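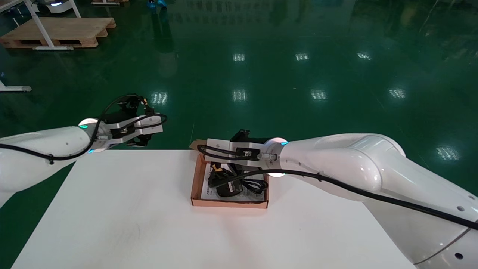
**Unit 3: Chores and packing jobs — what can machines do yet?**

Notes by Iresha Marikar, 17 Apr 2019. Read before the seminar.

Last time we looked at machines that do one job in one fixed place. A dishwasher is a good case. It cleans plates well, but a person still loads it, empties it and scrapes off the rice. The part left to the person is the part this unit deals with: picking things up, turning them over and putting them where they belong.

### Rigid and soft objects

A power adapter keeps its shape. Once an arm has hold of it, the far end is wherever the near end says it should be. A cable does not behave like that. Pull one loop and the others shift, sometimes into a knot. Paper is hard for another reason: it lies flat, so there is no edge to get a finger under. A tray with a coiled cable, an adapter and a printed sheet in it asks for all of these skills at once, and a new packer learns the job in a morning.

Household work is full of soft things. Towels, bin bags, bedding and socks all belong in the cable group.

### Two arms

Many chores need one hand to hold and one to work. Opening a carton flap while reaching inside is the usual case. Two arms must also keep clear of each other, and over a small tray there is not much room. Their own cables need enough slack to let the wrists turn.

### The Traltstead exercise

We will use the figures from the Traltstead packing trial in June. The job was to put one cable and one leaflet in a tray.

| | Person | Two-arm machine |
|---|---|---|
| Time per tray | 12 seconds | 3 minutes |
| Trays attempted | 200 | 200 |
| Trays needing help | 0 | 14 |

Help meant a person touching the tray or its contents. Stopping the machine and starting it again did not count, and you may want to argue with that.

### For the seminar

- Read the Vasiliu chapter on grasping, first half only.
- Pick a chore you did this week. Write down each step and mark the ones where something soft is handled.
- Decide whether 14 is a good result — for a warehouse, then for a kitchen.

Bring your list on paper. The Jokton room has no projector.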